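Plasow Teaching Kit – Set-up and User Guide

Section 4: Teaching the drive caddy task by hand and by remote

Written by Glenys Sugden, with corrections from Szu-yu Hung
Revised 24 December 2019

You have bolted the arm down, run the checks in Section 3 and resisted the urge to make it wave. Now you get to teach it something useful. The job in this section is taking a 3.5-inch hard drive in its plastic caddy, carrying it, and setting it in a bracket. People do this in four seconds while thinking about lunch. Allow yourself an afternoon.

The kit learns from episodes. One episode is one complete run of the task, guided by you, from the start pose to the release. You can guide the arm in two ways: by holding it and moving it (hand guiding), or with the Gosling hand controller (remote). Most sites use hand guiding to set the waypoints and the remote for everything they plan to keep.
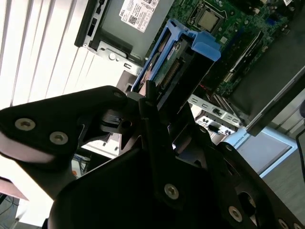 Reading time: 12 minutes (longer if you skipped Section 3)

4.1 Before you start

Unplug the computer from the wall. Switching it off at the front is a different thing, and the arm can't tell you which one you did.

Ground yourself and the work surface as described in Section 2. Use scrap drives for teaching. Denise Lockwood at our Cirthorpe workshop keeps a crate of dead ones for this purpose, and they have been dropped, squeezed and rammed into sheet metal without a single complaint from a customer.

CAUTION: Do not teach on a drive that holds anything you would miss. "It's only for the first few tries" is how we came to write this caution.

You will need:

- the arm, with gripper fitted and wrist camera connected
- the Gosling hand controller, charged
- an open desktop computer chassis
- at least one scrap drive in its caddy
- a bracket to receive the caddy
- the foot pedal

Tuck away any cable that could reach the arm's path. A loop of cable will find a gripper finger with a skill you will later wish the arm had.

4.2 Hand guiding: setting the waypoints

1. Stand where you can see both the chassis and the bracket. If you have to lean over the arm to see, move the job.

2. Press and hold the foot pedal. The arm goes limp in a controlled way. It should stay where you leave it. If it sags, release the pedal and repeat the payload setting in Section 3.6.

3. Hold the arm above the wrist with one hand and steady the forearm with the other. Keep your fingers off the gripper plates.

4. Move to the start pose, well clear of the chassis. Tap the Mark button once.

5. Bring the gripper over the chassis and mark a second point a hand's width above the caddy. This is the approach point, and you will be glad of it.

6. Lower the gripper until the tips are on either side of the part you mean to grip. Mark again.

7. Raise the gripper straight up to the approach point, then carry on to a point in front of the bracket. Mark that one too.

8. Release the pedal. The arm locks. There is a small click, and new users jump.

NOTE: Four waypoints are enough. Wayne Hartley once set 17, and the arm went between them like a man looking for his glasses. The waypoints only tell the system where the work is. The skill comes from the episodes.

NOTE: Do not hand guide while recording episodes you intend to keep. Your forearm will be in the camera's view, and the trained arm may come to expect it.

4.3 Setting up the remote

1. Place the Gosling controller in its cradle and wait for the steady green light. Blinking green means it is still thinking.

2. Select Teach, then Remote, then the task name. Give the task a name that means something. We have a folder called "test2_new_REAL" and no one at Cirthorpe will admit to it.

3. Take the controller out of the cradle and squeeze the dead-man grip halfway. The arm follows your hand. Squeeze fully and it stops. Let go and it stops. Panic, in other words, has been planned for.

4. Set motion scaling to half. Your hand moves two inches and the arm moves one. It will feel like stirring syrup. Leave it there for the first 12 episodes at least.

5. Check the wrist view on the screen. You should be able to see the fingertips and the part they are about to touch. If you can see only the gripper, tilt the camera mount as described in Section 3.4.

CAUTION: Keep your free hand out of the chassis while the controller is live. Sheet metal edges are sharp, the arm is stubborn, and you are the soft one.

4.4 Recording an episode

1. Put the caddy in its starting place and send the arm to the start pose.

2. Press Record. Wait for the tone before you move. An early start costs you the first part of the approach, and the learning software will treat the missing piece as a mystery to be solved in its own way.

3. Drive to the approach point. Go at an even pace. A slow episode is fine and a fast one is fine, but a slow-fast-slow one teaches nervousness.

4. Line up the fingertips with the body of the caddy. Do not grip by the release tabs. They are made to bend, and they will do so when you least want it.

5. Close the gripper with the trigger until the force bar turns amber. Stop there. Red means you are now crushing the caddy.

6. Pause for one full breath. This gives the system a clear mark between "gripping" and "lifting."

7. Lift straight up. Once the caddy is clear of the chassis, and only then, turn the wrist.

8. Carry it to the bracket and hold it in front, a little short of contact. Check that it is level. The underside view helps here, so use the circuit board and the connector edge as your guide lines if the rail is hidden.

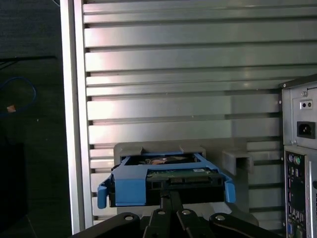
and if you find yourself nudging left, then right, then left again, stop and back off by an inch before you try once more. Small corrections are good teaching material. Dithering is also teaching material, sadly, and the arm picks it up faster than anything else in this section.

9. Move in slowly until the force reading rises, then ease the caddy into place. Let the gripper give a little. If you fight the bracket, the bracket wins and you get a force stop.

10. Open the gripper, back straight out, and return to the start pose.

11. Press Record again to end. The screen asks Keep or Discard. Answer truthfully.

4.5 What to keep and what to throw away

Keep an episode if the caddy ended up where it belonged and you didn't do anything odd on the way. A bump is not odd. A missed grip followed by a clean second try is worth having, and Kaisu Miettinen, who trains our customers' operators, asks for a few of these on purpose. An arm that has only seen perfect runs has no idea what to do after a poor one.

Discard an episode if:

- the caddy was dropped
- you stopped to answer someone
- the arm hit a force stop
- you reached in and fixed something by hand
- the cat, child or manager entered the work area

Do not keep a bad run because it took a long time. We know it did.

4.6 How many episodes

For a single caddy and a single bracket that never moves, 60 kept episodes will give you a first model worth trying. If the chassis will be shifted between runs, shift it between episodes too, by small amounts and in no special order. Change the lighting now and then. Swap operators, as everyone has a habit they can't see, and a model trained on one person will copy that habit with great loyalty.

The memory card holds 1,000 episodes of this length. If you fill it, please write to us. We would like to know how you are.

NOTE: Take a break between batches. The quality drops before you notice it dropping. Our own records from September show one long session in which the grips slid steadily toward the left side of the caddy. The operator, who is also the author of this section, was leaning on the table.

4.7 Trying the trained task

1. Load the model under Run, then Trial. Trial mode limits the speed and the grip force.

2. Keep the controller in your hand. Squeezing fully still stops the arm in Trial mode.

3. Run the task with a scrap drive. Let small hesitations play out. Stop the arm if it heads for anything that isn't the caddy or the bracket.

4. If it fails at the same spot three times, record ten more episodes that begin just before that spot. Use the Arau export tool (Section 6) to check that the new ones have been added to the same task and haven't started a family of their own.

4.8 Common troubles

The arm drifts when I hold still.
Your hand isn't still. Rest your elbow. If the arm drifts with the controller in its cradle, repeat the zeroing steps in Section 3.5.

The gripper closes above the caddy.
The camera mount has shifted since your earlier episodes. Compare the current view with the saved reference view and tighten the mount screws. Do not re-aim it by eye and carry on recording, or you will have two sets of episodes that disagree.

The caddy tilts during the lift.
You gripped off center or lifted before the pause was over. Look at your kept episodes. If several tilt, the arm is doing what it was shown.

The arm waits over the chassis and does nothing.
It has learned your habit of waiting over the chassis. Trim the idle time with the Trim tool, retrain, and next time decide what you are doing before you press Record.

The force bar stays gray.
The sensor cable at the wrist is loose. Power the arm down before you push it back in.

Go on to Section 5 when the trial has run clean ten times in a row with a scrap drive. Nine and a near miss is nine.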